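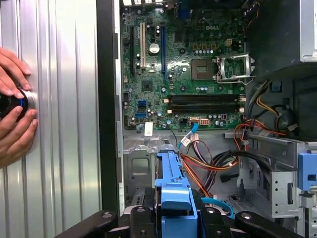

My car failed its MOT in March, and the man at Skudlow Motors rang me at ten past four to read out the list in the voice of a vet. The total came to £1,473. I had paid slightly less than that for the car. A good part of the bill was something electronic, and he was patient with me while I asked whether it could be mended and he explained, twice, that it could only be replaced. I understand computers up to a point, the point being the old desktop kind, where you take off a side panel and find a green board with DELL printed on it and slots for putting things in. A sealed box behind a dashboard is beyond me and, I suspect, a bit beyond him. So I sold it for scrap, walked home feeling light and virtuous, and then remembered that I live in Drendthorpe.

Drendthorpe has one bus, the 281. It goes to town by way of every farm gate, cul-de-sac and retired post office in the district. By car the trip took me quarter of an hour if I didn't get stuck behind a tractor. On the 281 it takes three times that, and you still get stuck behind the tractor.

I had not been on a bus regularly since school and I made all the mistakes. I put my arm out too early and then had to stand there holding it up like a man hailing a ship. I sat in the second seat on the left, which belongs to a woman with a tartan trolley, and which would have been hers, I now realise, if the bus had been on fire. I pressed the bell when it had already been pressed. You would not think a bell could sound sarcastic, but the second ring does.

By May I had got better at it. I know that the ten to eight is driven by the one who waits and the twenty to nine is driven by the one who doesn't. I know which window opens. I also know far more than I'd like to about the hip of a gentleman who gets on at the chapel, and I've started to ask after it before I've sat down.

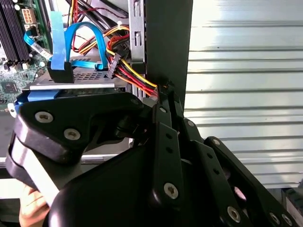
The shopping was harder. When you own a boot you buy things as though preparing for a siege, and it took me several weeks to stop. My worst trip involved a sack of compost, two watermelons on offer and a mop. The driver looked at the mop for quite a long time. These days I take one rucksack and stick to what fits in it, which has done wonders for the food bill and nothing at all for the garden.

What I hadn't expected was the waiting about in town. The return buses are an hour apart and I always miss the one I want, so I've had to find ways of filling the gap. I used to know the car park, the supermarket and the other car park. Now I have a proper circuit. There's Borkar, the haberdasher's, where I have bought buttons I don't need because it was raining and I had been in there too long to leave without paying for something. And there's Từ, behind the library, which has 4 tables and does a bowl of noodle soup that has made me miss the next bus as well — on purpose, the last few times.

It was in Từ that I ran into Dace Vasiliauskas, who taught with me years ago and who I had been meaning to telephone since she retired. She's been on the 281 since before I bought the car. She gets on two stops after me. For all that time I'd been overtaking her at the bottom of Mill Bank, and probably swearing at the bus while I did it.

She has views on the timetable, which was redone in July and now contains a service marked with a small diamond. The diamond is explained at the bottom of the sheet as "see notes". There are no notes. Dace wrote to the bus company to ask about it and got a reply thanking her for her interest in buses.

People keep asking when I'm getting another car, and I say I'm looking into it. I did look, one evening, and got as far as a nice blue one before noticing it was in Aberdeen. Winter may change my mind. The shelter at our end has no side to it where the wind comes from, and Dace tells me that in January the one who waits goes on holiday for 3 weeks. I've bought a hat.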